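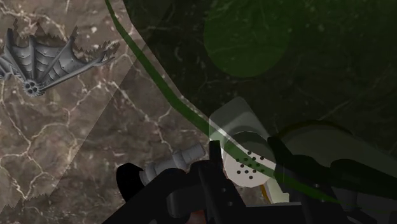 Last Sunday my simulated gripper kept shoving parts away before it ever closed on them, and it took me most of the day to work out why. The run log said "grasp failed, slip," so I went after friction first (everybody does, I think). Wrong! What got me looking elsewhere was a still from the wrist view. The whitish disc with the little holes sits between the two black fingers, and there's a pale see-through panel standing up right behind it. I'd been treating panels like that as decoration, and I'd never checked whether they had collision turned on.

So, how to check yours. I'm using Vikora for the physics and a Trilico gripper model, but the menus are pretty similar everywhere.

Pause the run just before the fingers close. Mine was step 2221.

Turn on the collision view and hide the normal meshes. If a shape is still sitting in your gripper's path, write down its name.

Click the part you want to pick up and list its contacts. I had 39 of them with the gripper still open, and that's way too many.

Switch off collision on one suspect at a time, then rerun. Don't do them all at once or you'll never know which one it was!

Put friction back where it started. I'd cranked mine up to 5, oops.

After that, run a batch of 100 grasps before you trust it. Save the old scene file too, under a new name, in case you need to compare contacts later.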